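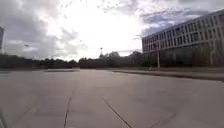 January
By the facilities desk

We have had the Trelier yard sweeper at our site for one full winter season of leaves, grit and sandwich wrappers, and I promised the folks on our sister campus a proper write-up before they sign anything, so get yourself a coffee.

First, the ground it has to cover. Our forecourt is big poured concrete slabs running out toward the trees, with a long curb down the building side and a strip of grass behind it. On open slab like that the Trelier is a joy. It keeps a straight line, it doesn't fuss over the joints, and it will happily plod along under a gray sky when the rest of us would like to be indoors. Curbs are another story. It leaves a strip of 14 inches that somebody still has to do with a broom, and the Ovon demo model we tried last year got a good deal closer (it also cost a good deal more, and was louder than my brother-in-law's truck).

Battery life is fine. We get 44 minutes in the cold, then it wants to go home to its dock. The app is the weak spot. It logged me out so often that I wrote the password on the inside of the shed door, please don't tell IT.

Now, the crew, which is what everybody calls me up to ask about. We had two people on the morning sweep and we still have two people, and I wouldn't have agreed to the purchase otherwise. They start at 6:30 now, a half hour later than before, and they spend that first stretch on drains and planters that used to wait until spring. One of them loves it. The other misses the walking and says her mornings feel chopped up, always stopping to answer an alert or empty the hopper, and I think she has a fair point! The hopper weighs 26 pounds full and the handle is in a silly spot. We asked for a second handle and are still waiting.

Would I buy it again? For a wide open lot, yes, gladly. Get the spare brushes with it, and budget for a few weeks of grumbling while the routes get sorted out.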